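Handout 3: Gathering Examples by Hand
Ponell Robotics Short Course, January term

Okay, so last week was all theory and now we get to drive! Our learner (we call it Manalo) only knows what we show it, so every run you record is a little lesson in how to reach for something.

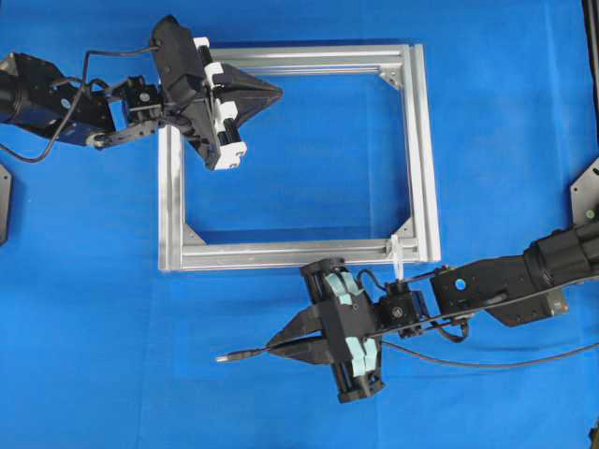
Fig. 1. Two arms at opposite corners of the aluminum frame.

Go slowly near the brackets. I rushed my first 200 runs and ended up tossing a lot of them, which still stings a bit.
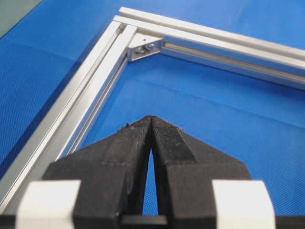 Save the wrist views along with the wide ones, please, and keep their clocks matched. I use Wiler for that, but any logger is fine.

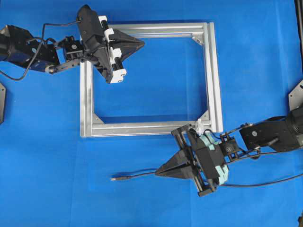 Fig. 2. Left gripper over the frame, fingers closed.

For the homework, record five runs and write a line on each (messy ones too, I love those!).

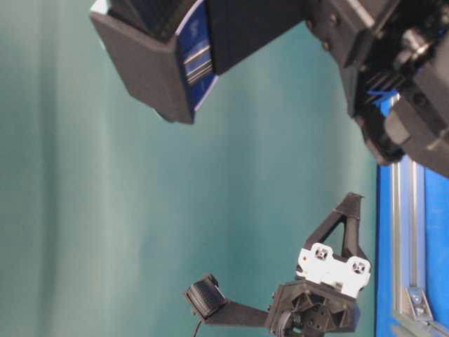

Should I delete a run if I fumble?
Keep it and tag it "fumble" so we can sort it out later.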